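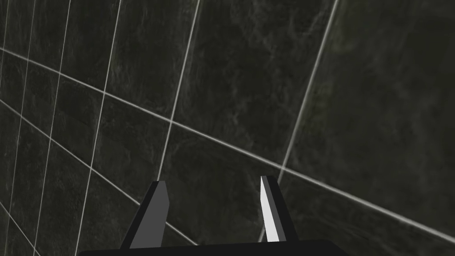

Wrist view in the sim, dark tiles, fingers apart and nothing between them.

Friday, after tea. Back on the tile-wiping chore for Vusby. I've got 438 sim runs logged now and 280 of them count as a decent wipe, so no, I wouldn't let it near my own bathroom yet! Grout lines still throw the Sanon planner off (pale on dark, you'd think it'd love them) — going to try plain tiles on Monday's build and see if the drift goes. Must ask Rebelo for the softer sponge model too.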